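Keeping House, Unit 4: The Sink and What Lives Around It
Handout to go with the October session

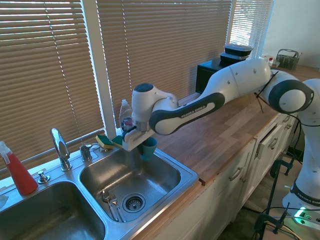

Last time we got as far as clearing the table, and several of you stayed behind to ask about washing up by hand, so I have made these notes longer than usual. Bring them with you, and please scribble on them. Mine are covered in tea.

Start with the order of washing. Glasses and cups go first, while the water is clean and the suds are fresh, then the cutlery, then plates, then bowls, and the greasy pots and pans at the very end. I learned it the other way around from an aunt who liked to get the worst over with, and her glasses always had a bloom on them that she blamed on the town water.

With a double sink you have the luxury of washing on one side and rinsing on the other. Pick a side and stick to it. Right-handed people often like to wash on the right and pass things over to the left, but do try it both ways before you decide - your shoulders will tell you by the end of a big dinner. Forks and spoons love to hide at the bottom of a basin, so feel around for them before you let the water go, and wash knives one at a time without ever dropping them under the suds.

Sponges next. The kind with a yellow body and a green scrubbing side is fine for nearly everything in this course. Use the soft side on plastic cups, nonstick pans and anything with a shine you want to keep, and save the green side for baked-on food. If you keep two sponges, give one to the dishes and one to the counter and the basin itself, and snip a corner off the counter one so that you never mix them up. Squeeze them out well when you are done and stand them where air can get at them.

Now for butcher block. A wooden counter around a sink is a lovely thing to live with, and it does ask for a little attention. Water likes to sit at the joint where the wood meets the steel, and behind the faucet too, where we all forget to look. Run a dry cloth along there each evening. Once a month or so, rub in some food-safe mineral oil, leave it overnight and buff off whatever has not soaked in. If the wood has gone gray or fuzzy near the basin, sand it lightly with the grain first and let it dry completely.

A word about bottles. Dish soap by the sink, yes. Spray cleaners may stand there while you work, but read the label before using one near food or on oiled wood, and never mix two products in the same basin.

Window blinds behind a sink catch a fine mist of grease and soap. Close the slats, dust from the top down, then turn them over and do the other side. Wooden ones want a barely damp cloth and then a dry one. Keep the pull cord up out of the splashes.

For next time: please keep a washing-up diary for 2 evenings. Write down the order you washed in, how often you changed the water, and anything you had to wash twice. Half a page is plenty. Jui-lin Hsiao will collect them at the start of the session, and she has the spare copies of the Gavthorpe reading on laundry if yours has gone astray.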